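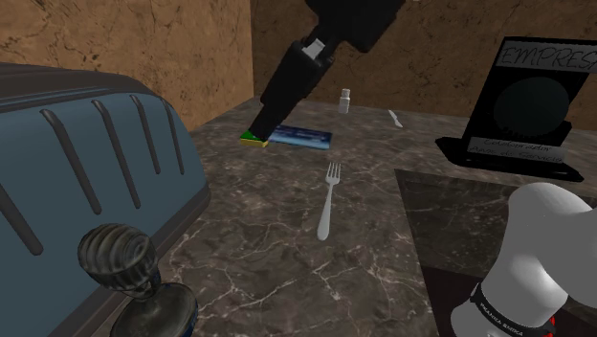 Adham says I should quit pricing and just order the second arm already, and a couple of you said the same thing in my replies last week. I hear you! But I have one pot of money for the whole year, so bear with me while I think out loud (it's going to be a long one, sorry, get a coffee).

1/ The Isteck quote came in at 2,490 for the gripper kit, and that's before shipping. It's a lovely kit, and I've wanted one since February, but it would eat most of what I'd set aside for spare fingers and pads, and I do go through pads.

2/ Then there's the Pollock set at 227. Much plainer, and you do the mounting yourself, which I don't mind one bit. My whole question is thin flat stuff. A fork has a handle you can get hold of, but a flat card lying on marble is another animal, and that's the job I keep planning around.

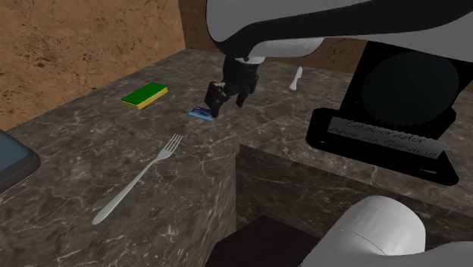

3/ So the plan for now: run everything in simulation on the kitchen counter setup, card and fork and sponge and all, and hold off on buying for 8 more weeks. Simulated marble is free and I can bump into it all day long.

4/ If the plain fingers do well enough on the card, I'll order 2 Pollock sets and put the rest toward a service plan. If they don't, I go back to Isteck and ask very nicely about a discount.

5/ I still owe Novel an answer on their lease offer too, so if any of you have leased from them, please tell me how the return went, and whether they charged you for scuffs!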